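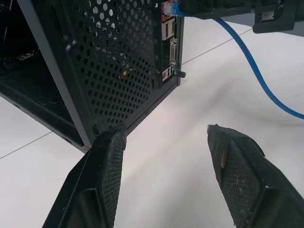 Sestlow Open Day Recordings

Data card, version 6

Summary

Sestlow Open Day Recordings is a collection of robot demonstrations made during the public open day held by the Felbridge Robotics Laboratory. Visitors watched, and in many cases operated, a two-arm station on which each arm carries a two-finger gripper and a small camera at the wrist. The work shown at the station was the handling of network cables at the back of a desktop computer. The collection is released for research and teaching, together with the operator notes kept during the day.

Last updated: 2022-10-02

Contact: Dwayne Pennington, Data Steward, Felbridge Robotics Laboratory

Background

The laboratory opens its ground floor to the public each June. In earlier years the demonstrations were limited to block stacking and to sorting cutlery, and visitors often asked whether the arms could do a task they knew from their own homes or offices. The cable task was chosen in answer to those requests. Most adults have reached behind a computer to find a port by touch, and the difficulty of the task needs little explanation.

The station was prepared by laboratory staff with support from Billatico, which supplied the teleoperation software, and from the Thibodeaux Technical School, whose students acted as hosts for the afternoon sessions. The computer case used at the station was retired from office use. It was not connected to power at any time during the open day.

Contents of the collection

The release contains 400 episodes. An episode begins when the operator takes control of the arms and ends when the operator releases them, whether or not the task has been completed. Each episode includes:

Video from both wrist cameras
Joint positions and gripper openings for both arms
A short text label giving the task
An outcome mark entered by the host
Operator notes, where the host chose to write them

Total size on disk is roughly 2000 files. Audio was not recorded.

Tasks

The following task labels are used. They are written in the form in which the hosts read them aloud to visitors.

Insert the network cable into the port on the back of the computer.
Remove the network cable and lay it on the floor.
Move the cable clear of the case.
Touch the corner of the case with one finger of the gripper, then withdraw.

The fourth task was added on the morning of the open day as a practice exercise for first-time operators. It proved popular with younger visitors and is therefore well represented. Users who wish to train only on cable handling should filter by label before use.

Conduct of the demonstration

The case stood directly on the tiled floor, with its rear panel accessible to the arms. Staff considered placing it on a table but preferred the floor for the clear view it gave to visitors standing behind the barrier. Sessions were run in groups of up to eight. Each group received a short safety talk, watched one episode performed by a member of staff, and was then invited to operate the arms in turn.

Operators held a pair of hand controllers and watched a screen showing the two wrist views. They were asked to keep their eyes on the screen once an episode had begun. Some found this uncomfortable and looked across to the station instead; the notes record this where the host noticed it. Hosts were permitted to give spoken advice but did not touch the controllers during an episode.

Outcome marks

Three marks are in use. "Complete" means that the host judged the stated task to have been carried out. "Partial" means that the cable or the case was reached but the task was left unfinished. "Stopped" means that a member of staff ended the episode for safety or for technical reasons. The marks were entered by different hosts and were not reviewed afterward. They should be treated as a guide — no agreement study has been performed.

Known limitations

Nearly all operators were new to the equipment, and their movements are slow and often interrupted. The collection is not suitable as a source of expert demonstrations. It may be of value to those studying how beginners learn to control a pair of arms, or how a policy might recover from a poor approach.

Only one computer case was used. Lighting was that of the demonstration hall and changed over the course of the day. The wrist cameras are mounted close to the grippers, and a cable held near the lens can block much of the view. Clock times in the two video streams may differ by a few frames in the first 6 episodes, which were recorded before the synchronization setting was corrected.

Consent and privacy

Operators agreed in writing to the recording of their control inputs. Consent for those under 18 was given by a parent or guardian. Names were not stored. Episodes in which a visitor's face could be recognized have been withheld from the release. Any person who believes that a recognizable image remains should write to the Data Steward, giving the episode number if it is known.

Permitted use

The collection may be used for research, classroom instruction, and the preparation of public exhibits. Resale is not permitted. Published work should name Sestlow Open Day Recordings and state the version used.

Changes in this version

Duplicate episodes removed
Spelling of task labels made uniform
Operator notes from the afternoon sessions added
Contact details revised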